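# The simulator is a workshop tool and should be treated like one

2022-05-04

The sidewalk robot at the Stustley shared workshop has a chassis, four hub motors, a battery box and a name, Shakya. It doesn't yet have a mast, and its longest trip under its own power is the length of the loading bay. Its navigation code has 76 hours on city sidewalks, all of them simulated.

Several members consider this backward. Their view is that a shared workshop exists to make physical things, and that a person at the corner desk running a rendered street for a whole evening is using bench space without using the bench. I think they are wrong about the order of work, though right about one part of the risk.

The case for simulating first is mostly a case about scheduling. The Shakya build shares a drill press, one good vise and a single bench supply with every other project in the building. A chassis change takes two weeks in practice, most of it waiting. A change to the curb-detection threshold takes a minute to type and twenty to test, if there is a curb to test against. The loading bay has no curb. The nearest usable one is on a street with buses.

So the threshold work was done on rendered corners. We use a street pack from Cesska, which gives us paved walks, curbs, crosswalks, poles, building fronts and adjustable sun. A corner is a hard place for a small vehicle. The sidewalk and the roadway can be close in color, the curb line bends, and the pole that makes a good landmark is also the thing most likely to be hit by a front wheel. We moved the sun and ran the same approach again until the curb fit stopped jumping onto shadow edges. It took 70 runs. I would not have done 70 runs outdoors, and I doubt anyone else on the project would have either.

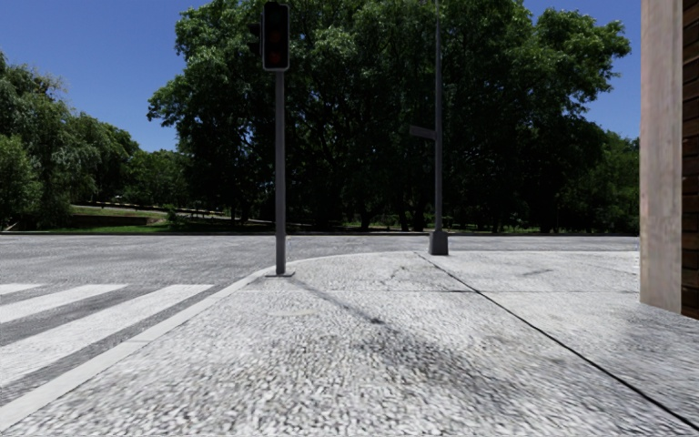
Kanchan Garg wrote back to the members' list that 70 runs at one corner is 70 measurements of somebody else's modeling decisions, and that a robot tuned on them has learned the artist's curb. A real one in Graltville is chipped, has leaves packed against it and was poured by a contractor who was in a hurry.

That is the best form of the objection and I accept about half of it. The rendered curb is too regular. A threshold picked on it will be too tight, and we should expect to loosen it outdoors. What carries over is the structure of the code: which filter runs first, what happens when the fit fails, whether the motor command goes to zero or holds its last value. Our first version held its last value. The simulated robot drove off a simulated curb at walking speed, and the repair was four lines. The same fault on the real chassis would have cost a motor mount and a place in the line for the drill press.

## Texture is the useful part

People who judge a simulator tend to judge the skyline. Trees, facades and sky are what make a render look convincing to a visitor, and they contribute little to the tests that matter for a low vehicle. The bottom half of the view is where the work gets done.

Our pavement is a coarse, speckled surface with dark expansion seams running across it. Early on, Bhupendra Bisht proposed swapping it for flat gray to raise the frame rate. We tried it. Visual odometry got worse, as it should, having nothing to track. What surprised me was the reverse failure. With the speckle back on, odometry was too good, with a drift figure so low I didn't believe it. The pattern repeats, it is crisp at every distance we care about, and the simulated camera had no motion blur and no rolling shutter. We added both, along with sensor noise measured from the actual camera with its lens cap on. Drift rose by 32 percent, to a number I'm prepared to defend.

The seams caused a separate problem. A thin dark line across a light surface looks, to a simple edge detector, much like the lip of a step. The robot slowed for each one. Raising the contrast threshold hid the seams and also hid one of the shallower curbs. The fix was to require a height change from the depth channel before an edge could count as a step, and it has held up across every block in the pack.

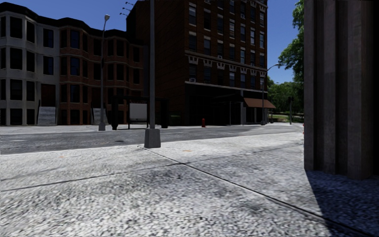

## Where the simulator misleads

Glass is the strongest argument against my position, so it gets its own section.

Much of a commercial block is glazing that runs down nearly to the pavement. Rendered in color, a dark pane at a low angle is a fair mirror. It shows the street behind the robot, and the pavement appears to continue into it. A person looking at the color feed can see at once why this is dangerous. The planner could read the reflected pavement as open ground.

In our tests it never did. Clearance from the glass was excellent in every run, and for a few days I took that as a result. The reason was in the depth channel. The simulator computes depth from geometry, and the pane is a polygon like any other, so the depth came back clean and flat at the true position of the glass. The stereo pair we own does no such thing. It matches features between two pictures, and when the strongest features are in the reflection, it reports the reflection's distance. Ours placed a lamp post well behind the workshop's own front window when I set the camera on a cart and pointed it there.
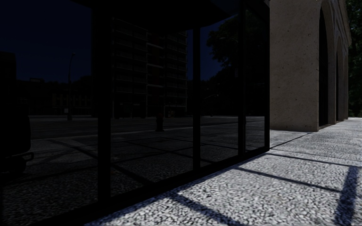
*Storefront glazing at sidewalk level, color render. The dark shape at far left appears to be the robot's own reflection.*

The color channel and the depth channel were therefore describing two different streets, and the planner listened to the one that would not exist on the hardware. Simulated hours logged before we caught this are worth nothing as evidence about glass. I've struck 23 of the 76 from the test log, and the README now says so.

The remedy is dull. We stopped using the supplied depth channel and now compute stereo from two rendered color views, with the same matching code that runs on the robot. It is slow. It produces holes, smears and false distances, and the robot now gets confused by windows in simulation as it would outside. Clearance figures are worse across the board. I count this as the most productive change made to the project this spring, and it required no parts.

Sanaa Farouk has argued for a ring of ultrasonic sensors at bumper height, on the grounds that sound doesn't care what a window reflects. I agree, and the brackets are drawn. The ring would have been on the parts list eventually. It is on the list now, ahead of the mast, on account of a rendered storefront and a cart.

## What I would ask of the workshop

Deepak Semwal has put forward a rule for June under which desk time would no longer count toward a project's bench allotment. I oppose the rule as written. It treats the simulator as preparation for work, and a fixture used to test a part is work by any definition the machine shop would accept. A drilling jig is also an imitation of the final assembly, and we keep those on labeled hooks.

I would support a narrower rule. Any project that logs simulated hours should state, in the same log, which sensor channels were computed the way the hardware computes them and which were handed over by the software. Ours would have failed that rule in March. A one-line entry would have caught the glass problem before it had eaten 23 hours, and would have given Kanchan's objection something firmer to stand on than the look of the curb.

I would also set a limit in the other direction. Once the simulated figures stop changing, the desk time should stop. Ours have been flat for two weeks on curbs and seams, and there is nothing more to learn there from a pack of somebody else's corners. The mast tube is cut. Manju Kushwaha has the next slot on the drill press and has offered to split it, and the base plate needs its holes before the camera can go up at its real height and be wheeled past an actual curb, leaves included.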